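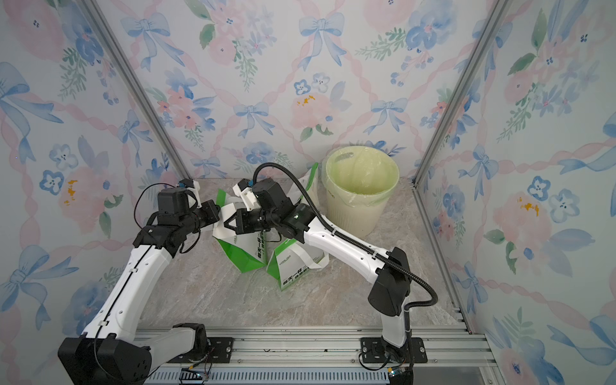 Figure 2. Two robot arms reaching towards green-and-white paper shopping bags, with a cream-coloured bin behind.

Dec 22, 2024 | By the Sarkar court records project
80 shares | 2 comments

4. Who sits when a judge steps aside

So far I've been talking about why judges recuse themselves, and I'm going to leave that alone now, as the reasons turned out to be pretty dull (a cousin at the firm, an old client, shares in the water company). What kept me reading files long after I'd meant to go home was the next step. A judge steps aside, there's a gap on the bench, and someone has to fill it. Who picks that someone? I'd assumed there would be a rule. In Curkley there is one. In Piltine there is one that people work round, and in Sodmont there's a sentence in an old practice note which could mean almost anything.

4.1 The files

I read 200 appeal files in which at least one judge had stepped aside before the hearing. A few words on what was in them, as this matters for how far you should trust me. A good file has the judge's note asking to be excused, the registrar's reply, a letter to the parties and a new listing slip with the replacement's name. A bad file has the listing slip and a paper clip mark. I counted a file as usable if I could tell who made the appointment, even where I couldn't tell why, and on that test exactly 100 came from Curkley. The rest were split between Piltine and Sodmont, and I've kept those two together in places where the paperwork was thin.

The Sarkar index was a great help here. It lists hearings by courtroom and not by case, which drove me up the wall for the first week, but it does mean you can see a judge vanish from one room and pop up in another on the same morning. The court's own register doesn't show that at all. Where the index and the file disagreed I went with the file, except for the listing slips from the year Piltine changed its forms, when the slips were plainly being filled in afterwards by somebody guessing.

I should own up to a gap as well. I only saw cases where a replacement was found. If a hearing was simply put off until the original bench was free of the conflict (it does happen, mostly in tax matters where a shareholding can be sold), it wouldn't have reached my pile. A reader of an earlier draft thought this was a serious problem. I think it's a moderate one! Put-off hearings go into a separate ledger in Curkley, I've looked through it, and it is short.

4.2 Three ways of filling a chair

Curkley uses a rota. The registrar keeps a list of judges in order of appointment, the next free name goes on the bench, and that name then moves to the bottom. You can follow the whole thing with a ruler and a photocopy of the list, and I did. In 80 of the Curkley files the replacement was precisely the person the rota said it should be. In the others there was nearly always a note, usually something like "on circuit" or "unwell", and the next name down was used. There's a handful where the rota skipped and no note survives. I don't read anything dark into those. They fall mostly in July, when half the bench is away and the registrar's office is run by whoever is in the building.

Piltine has a rota too, and it's printed in the front of the rule book in a nice large typeface. The difference is that the presiding judge may depart from it "where the business of the court so requires". When I first read that I took it for an escape hatch for emergencies. It gets used a lot more than that. Going through the files I kept meeting the same few replacements in land cases, and a different few in licensing cases, and after a while it was obvious that the court was matching people to subjects. The letters to the parties say so quite openly, some of them: a judge "with experience in this class of appeal" will sit. I rather like that they put it in writing, although I doubt the people who drafted the rota had it in mind.

Then Sodmont. The practice note says the vacancy "shall be supplied by arrangement". By arrangement between whom? I went back through the earlier versions of the note hoping for a missing clause, and the wording has been the same all along. What the files show is that the two judges left on the bench had a word with each other and then with the colleague they wanted. The registrar was told once it was settled. Hardly any of it is written down, and what is written down tends to be a line on the back of the listing slip.

4.3 Does it matter who picks?

I want to be careful in this part, because it would be easy to overdo it. The worry you hear from lawyers is that if the remaining judges choose their own third member, they'll choose someone who agrees with them. If that were happening on any scale, you'd expect fewer split decisions on Sodmont's refilled benches than on its ordinary ones, and that is what I found. There are fewer splits. The trouble is that Piltine shows fewer splits on refilled benches as well, and so, a bit less clearly, does Curkley, where the two remaining judges have no say whatsoever.

So something else must be doing part of the work. My own guess is that a replacement comes in late, with less time on the papers, and is less inclined to strike out alone. Anyone who has ever joined a meeting halfway through will know the feeling. The files give this some support: replacement judges write the lead opinion far less often than you'd expect, and where they do dissent they tend to do it in a paragraph or so, where a regular member would go on for pages. I can't separate the late-arrival effect from the chosen-friend effect using these files alone. I tried sorting by how many days passed between the recusal and the hearing, and the pattern leaned the right way in Curkley but fell apart in Sodmont, where I often don't have the date of the recusal in the first place.

What I can say with a bit more confidence is that the parties behave differently. In Curkley, objections to a replacement are rare and get dealt with in a sentence. In Sodmont they're longer and crosser, and they're almost never about the person who has been chosen. They are about not having been told how. One solicitor's letter in the bundle asks, four separate times and with rising use of underlining, for a copy of "the arrangement". There was no copy to send. The court answered that the bench was properly made up, which was true, and the appeal went ahead.

4.4 A note on Piltine's land cases

I nearly cut this and then kept it, as a couple of people asked. If you look only at land appeals in Piltine, the matched replacements produce longer opinions and noticeably quicker ones. That seems a real point in favour of matching. Somebody who knows the old drainage grants doesn't need them explained. But land appeals in Piltine are also where the same small group of lawyers turns up over and over, so the judge who "has experience in this class of appeal" has also had years of experience of the people standing in front of the bench, and I'd want to know more about that before recommending the practice to anyone else. A recusal is supposed to take familiarity out of the room, and it would be odd to fill the gap by bringing some back in.

I haven't got the figures to settle it. The licensing cases would be the obvious comparison, and they're still in boxes that the Piltine registry hasn't finished listing. When they're open I'll go through them the same way and add them to the table in the next section, which for now covers land, tax and family appeals only.

Last updated: one day after posting, spelling corrected in 4.2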